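Section 4: Showing the Robot a Task by Remote Control

Read Section 3 first. If you skipped it, go back and at least learn where the stop pedal is.

Likdale records whatever your hands do and treats all of it as instruction. If you scratch your nose during a demonstration, the robot will learn to scratch a nose it does not have. The bedroom lesson is a forgiving place to start, as everything in it is simulated and the clock can be dropped all day long.

4.1 Before you record

1. Put on the headset and pick up both hand controllers. Left controller, left arm. People do get this wrong.
2. From the Lessons menu, open Getis Bedroom and wait for the room to finish loading.
3. Hold both grips until the arms line up with your own. They will lurch a little. So will you.
4. Move each gripper through a slow circle. If an arm trails behind your hand, recalibrate (Section 3.6) before you do anything else.

Note: Tilting your head tilts the room. The furniture is level. Check your neck.

4.2 Recording a demonstration

5. Press Record and count to two.
6. Bring the left gripper toward the top of the white drawer unit, on the side where the alarm clock stands. Come in slowly and leave the clock alone.
7. Bring the right gripper to the object on the bed. Line up the fingers before you close them.
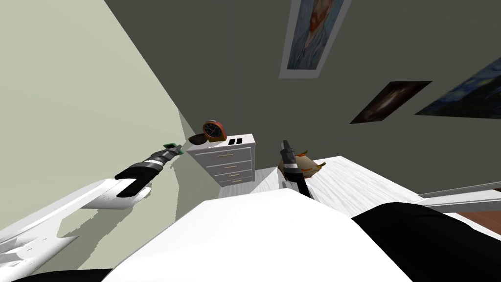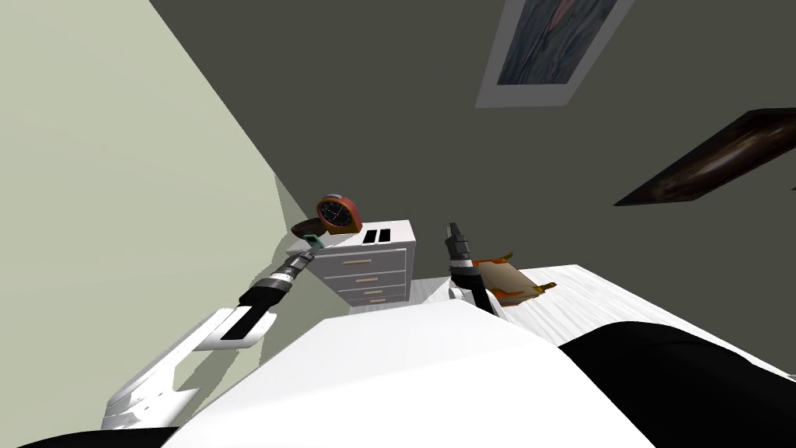
Figure 4-1. Left arm at the drawer unit, right arm at the bed, in both views.

8. Close one gripper at a time until you have a few clean recordings behind you. Two-handed ambition can wait.
9. Lift, carry, set down, let go. Open the fingers fully before backing away, or the object comes with you.
10. Return both arms to rest and press Stop. A recording that ends in midair teaches the robot to end in midair.

Caution: Do not push a gripper through the bed to save time. The simulator may let you. A real mattress won't, and neither will the warranty on a real arm.

4.3 Keeping and discarding

Hunwood suggests 29 good recordings before you start training. Play each one back at full speed. Discard any in which you hesitated, changed your mind or set the headset down with Record still on. Small wobbles may stay.

If the counter reads 33 and you remember doing far fewer, you have been pressing Record twice. Delete the short ones.

Error 342 means a controller has gone to sleep. Wake it and repeat from step 3. For Sachdeva controllers, see Section 7.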